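What Are Sister Cities?

Have you ever had a pen pal? You write to someone far away, they write back, and little by little you learn what they eat for breakfast and what games they play at recess. Well, whole towns can have pen pals too! They are called sister cities (some places say twin towns), and they are one of the friendliest ideas in all of government.
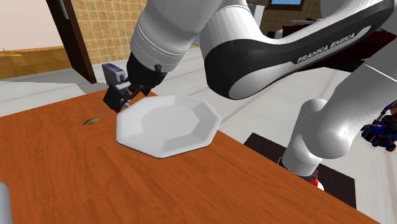
Reading time: 4 minutes

How does a town get a sister?

Let's follow two towns, Tadar and Ritatus. Tadar is a fishing town by the sea. Ritatus is up in the hills, in another country, and people there speak another language. It takes 14 hours to get from one to the other, and that's if you don't miss the ferry!

It all began with a letter. The mayor of Tadar wrote to the mayor of Ritatus and asked if the two towns would like to be friends. A mayor can't decide something like that alone, though. In both towns the town council had to talk it over and vote. A council is a group of people chosen by the voters to make decisions for the town - where to put a crosswalk, when the library opens, how to spend the money in the town budget.

Both councils voted yes. Hooray! Then the mayor of Ritatus and three council members packed their bags and came to visit. A group of people who travel to speak for their town or country is called a delegation (say it like this: del-uh-GAY-shun).

What does a delegation do all day?

A lot! The visitors from Ritatus arrived on a Thursday in June. They toured the harbor, ate far too much fish soup, and sat down for a long meeting about trash. Yes, trash! Tadar wanted to know how Ritatus recycles so much of its glass, and Ritatus wanted to hear about Tadar's summer music festival. Towns everywhere have the same kinds of problems, so it helps to ask a friend who has already tried to fix one.

After lunch they went to Sultana School, where 190 students had learned a hello song in the visitors' language. One of the council members sang along so loudly that the front row got the giggles.

Then came the signing. The two mayors each signed a paper called an agreement. It said that the towns would visit each other, share ideas and help their schools work together. They signed two copies, one for each town hall.

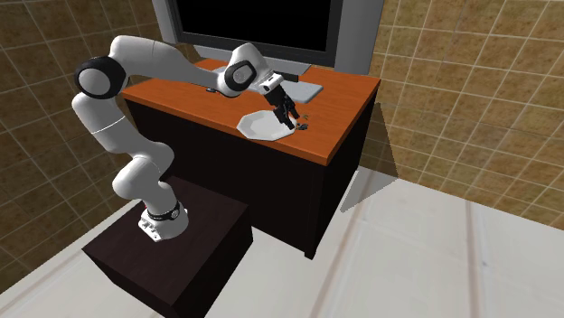
Robot arm beside a wooden desk

Is that the same as an ambassador?

Good question! An ambassador speaks for a whole country and usually lives in the other country for a few years, working in a building called an embassy. A mayor speaks for one town and goes home when the visit is over. But ambassadors love sister cities, and they often help two towns find each other.

What's in it for kids?

Plenty! Students in Tadar and Ritatus now trade letters, drawings and recipes. The two towns even have a project of their own called Flarico, where classes in both places plant the same seeds in the same week and compare what comes up. In the first year they planted 100 sunflowers in each town. The ones in Ritatus grew taller, and Tadar is still asking for a rematch.

Try it yourself

Find out if your own town has a sister city. Look for a sign on the road into town, or ask at the library or the town hall. If it has one, find it on a map and learn how to say "hello" and "thank you" the way people there do. If it doesn't, pick a town you'd like to be friends with and write down three questions you would ask its mayor. You could even send your idea to your town council. They get letters from grown-ups all the time, and kids are allowed to write too!

Words to know

Agreement: a promise between two or more sides, often written down and signed.
Council: a group chosen to make decisions for a town.
Delegation: people sent to speak for a town, group or country.
Embassy: the building where an ambassador works.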